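Endell Simulation Starter Kit - for school robotics clubs

The Endell kit grew out of an after-school club, and we like to think it still feels like one. Your members drive a two-armed robot through a furnished virtual room on ordinary school computers, so they can make all their mistakes before a real motor gets anywhere near them. It comes with a printed handbook, a season's worth of challenges and a licence for the whole club.

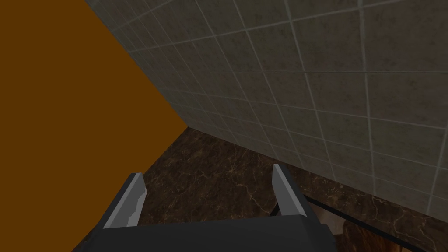
Getting the hang of the wrist view is the first job, and we'd set aside a good couple of sessions for it. Beginners tend to steer by the main view and forget the other ones, then wonder why they keep overshooting. So the opening challenge is simply to bring an open gripper towards a corner, like the one where the orange wall meets the grey tiles, and stop in good time. It sounds easy - it really isn't, the first afternoon!

Each run is saved, and members can step back through it together and talk over where the arm drifted. 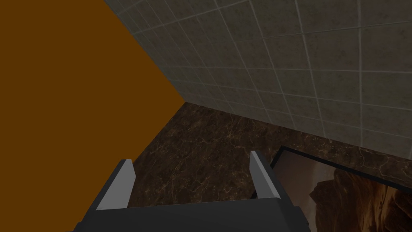
Kalliopi Kelmendi wrote to us in December to say that her younger members now argue over whose turn it is to do the replay, and that she would love a longer set of beginner challenges. We've since added them, and they come free to every club that already has the kit.

Once everyone is comfortable with one arm, the handbook moves on to using both.

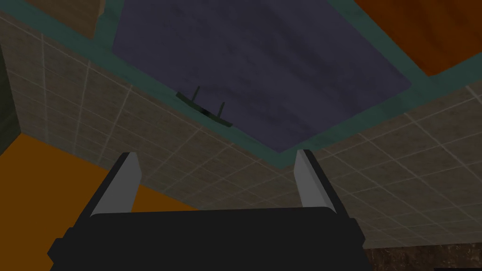
Two-arm work is best done in pairs, with one member driving and the other calling out directions, and then swapping over. The Brotum challenge, which closes the season, is scored out of 300, and a team needs 200 to earn the club certificate. Allow 90 minutes for it, with a break (and biscuits, if your school allows them).

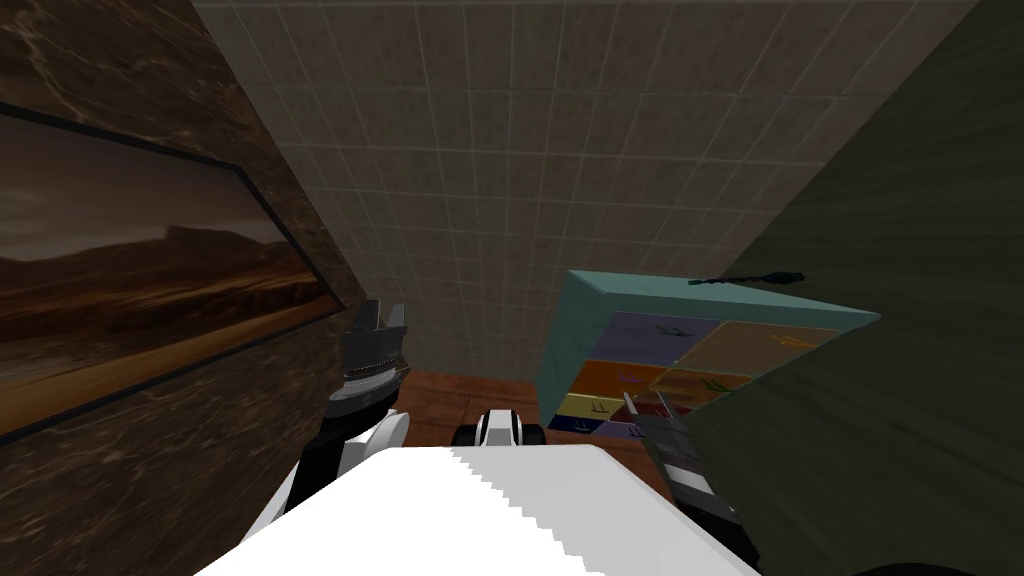 Right gripper at the lower compartments of the teal shelf, Endell practice room.

Club licence: £233 a year, handbook included. For a trial copy, write to Finlay Morrison at the Endell desk.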